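4. Cross-Platform Play and Save Transfer

Read this section before you link a second console to your Flullmont account. Linking can be undone once in 12 months.

4.1 Before you start

You need:
- Flullmont installed on both systems, version 2.6 or later
- a Letden ID with a confirmed email address
- 153 MB of free space on the receiving console

Note: Guest profiles can't be linked. Convert the guest profile first (see 3.4).

4.2 Linking the second console

1. On the console that holds your main save, open Settings > Account > Linked Systems.
2. Select Create Link Code. A code of 6 characters appears and stays valid for ten minutes.
3. Start the game on the second console and stop at the title screen.
4. Press the menu button and select Enter Link Code.
5. Type the code and confirm. Both consoles show your player name when the link is complete.
6. Restart the game on the second console.

Caution: Do not select New Game on the second console before step 6. A new save made at this point replaces the one in cloud storage.

4.3 Moving your save

1. On the first console, select Upload Save and wait for the check mark.
2. On the second console, select Download Save.
3. Compare the play time and chapter shown on both systems.
4. Select Keep Downloaded.

Skins, hats and season items move with the save. Premium coins stay on the store where they were bought.

4.4 Crossplay lobbies

Crossplay is off by default. Turn it on under Settings > Online > Crossplay. A lobby holds up to 12 players. Voice chat works across systems only if the host has turned on Evis Voice.

4.5 Error codes

2,853 (shown without the comma on some systems): the link code has expired. Create a new one.
Save Conflict: both consoles hold newer progress than the cloud. Choose one save. The other is deleted.
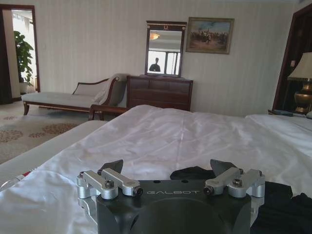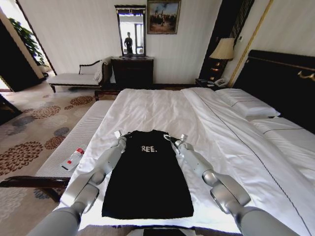
Solène Texier
Technical Writer, Player Support

4.6 Removing a link

1. Open Linked Systems on either console.
2. Highlight the system and select Remove.
3. Enter your Letden ID password.

The removed console keeps its local save but can no longer upload it.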